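Chapter 7
Who Found It First? Names, Credit, and the History of Anatomy

Open any book on the human body and you will meet a crowd of dead men. Their names are fixed to loops, ducts, glands and folds, and students learn them by heart long before they learn what the parts do. The custom looks like simple good manners. Somebody found the thing, so the thing carries his name. This chapter asks how often that story holds up, and the answer may annoy you.

Take the fold that older teachers at Ornley still called Kodikara's band. The usual account says that Kodikara saw it first, drew it, and gave a talk on it one October evening to a packed hall. The talk was never printed. The drawing we have is a copy made 21 years later by a student who wanted a job at the same school. A set of teaching notes from Putholm, older than the talk, mentions the same fold in a single dull line, as if every reader already knew about it.

Does that make Kodikara a thief? Probably not. He may never have seen the Putholm notes. But "first" is a strong word, and the people who used it most freely were his own former students, who had something to gain from a famous teacher.
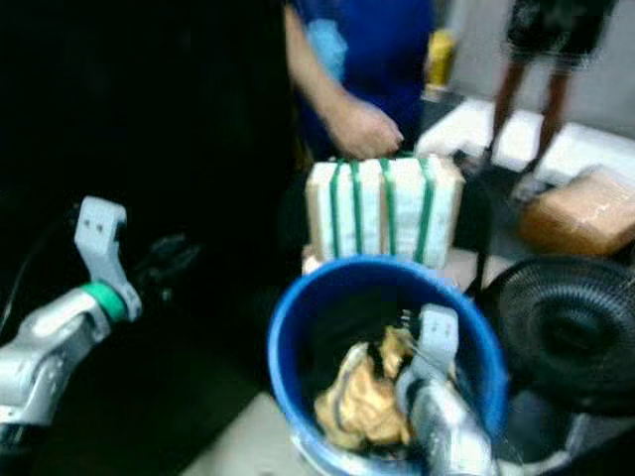 The school histories are no help. They were mostly written for anniversaries, and they read like it. The Ornley volume runs to 213 pages and gives three of them to failed work. We are asked to believe that a school cutting up bodies in poor light, with blunt tools and little money, was almost never wrong. The lab books from Risero tell a messier story. Whole weeks are crossed out. One page records a new nerve, and the next page admits that it was a bit of thread.

You will also read that the microscope "changed everything." It changed a good deal, slowly, and for some time it mainly gave people new things to be mistaken about. Early users saw rings and beads in every kind of tissue, many of them caused by the lens. Those who doubted such sightings are often painted as stubborn old men. Some were. Others had looked through the same lens and knew what it could do to a straight line.

As you work through the cases that follow, keep asking who wrote the account, when, and for whom. We begin with the Putholm notes and the question of their date.

Shared 21 times | 3 comments

Related chapters
Chapter 3: Where the Bodies Came From
Chapter 6: Teachers, Students, and Borrowed Drawings
Chapter 8: The Risero Lab Books
Chapter 11: Should We Drop the Old Names?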